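Murkstead Community Help > Health & Home > Rules and guidance

Still testing positive on day 6, and Mom's care home visit is coming up

Posted by Shona Forsyth, Mar 23, 2023

Hi everyone, I hope this is the right board. I've read this site on and off since the first spring of the pandemic, when we were all wiping down our groceries, and you were such a comfort to me then that I thought I'd try you again.

I came down with what I was sure was a head cold. Sore throat, runny nose, nothing dramatic. My sister nagged me into taking a home test and up came the second line, strong as anything. I stayed in the back bedroom, my husband left trays outside the door, and by day four I felt pretty much like myself again. I'm now on day 6 and I took another test this morning expecting to be done with it. It was still positive! The line is fainter than it was, but it's there, and I don't need my glasses to see it.

My mother is 87 and lives at Ogilvie, the care home out past the Comside turnoff. I usually go twice a week and she really does look forward to it. I have a visit booked for a few days from now, and I can't work out whether I'm allowed in. The leaflet they gave us when she moved there still talks about booking slots and sitting behind a screen, so it must be badly out of date. I called the front desk and the young man was lovely but he said "whatever the current advice is," and that left me no further along.

So I suppose I'm asking a few things at once. Does a faint line count the same as a dark one? Does feeling well count for anything? And is there one place where the rules for visiting are written down now, or is it up to each home? I don't want to be the person who carries it in there, but I also don't want to miss a visit with her if I don't have to.

Thank you for reading all this. I do go on.

Roman Wilczyńska

Hello Shona, and I'm glad you're feeling better. I've been through this with my father-in-law's place, so let me tell you what I learned, and please take it as one neighbor talking to another, with the home and your own doctor having the last word.

On the line first. A faint line is still a positive. The home tests aren't made to tell you how much virus you're carrying, though people do see the line fade as the days go by, and that's generally a good sign. If the test is read inside the time window printed on the sheet, any line next to the T counts. If you came back to it hours later and saw a shadow, that's a different matter and I'd simply take a fresh one.

Feeling well does count, but mostly for ordinary life. Once the fever has been gone for a full day without pills, a lot of the everyday advice starts to relax, and you'd be fine to sit in the yard or go for a quiet walk. Care homes are another thing altogether. The people in them are old and often frail, and most homes ask visitors to stay away for longer than you'd need to stay home from the store. Ours wanted ten full days from the first positive. Another family I know had a home that would take you sooner with two negative tests, a day apart. Both homes were in the same county, so you see how much it varies.
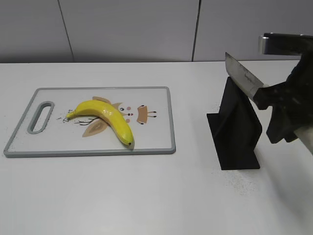
A cutting board on a white tabletop.

That brings me to your last question. There is general guidance from the health authorities, and it has been rewritten so many times that I stopped printing it out. The home then has its own policy on top, and that's the one you'll be held to at the door. The front desk isn't always the best place to ask. Try for the nurse in charge, or whoever handles infection control – there's always someone with that job, even if they have three others as well. Give them the date of your first symptoms and the date of your first positive, and write both down before you call, as I got mine muddled and had to ring back looking foolish.

I'd also ask if anyone on your mother's hallway is sick at the moment. When they have an outbreak the visiting rules can change overnight, and it's a long drive to be turned around at the entrance.

In the meantime, could someone there help her with a video call? My father-in-law grumbled about it and then talked for an hour. If she can't manage a screen, an ordinary phone call at the time you'd normally walk in goes a long way. And I'd move the visit back now, before you get the test you're hoping for. It's easier to bring it forward than to cancel on her the same morning.

Do let us know how she is.

brirnska

faint is positive. wait it out. my cousin kept testing positive for 2 weeks and was fine, the doc told her to stop testing every day because she was going through a fortune in kits. don't know about care homes sorry

Shona Forsyth

Thank you both so much. Roman, I called again and asked for the nurse in charge like you said, and she knew the answer right away. They want ten days, and a mask for my first visit back. I've moved my booking, and Mom and I are having a phone call at three this afternoon instead. She's already told me I should have worn a scarf.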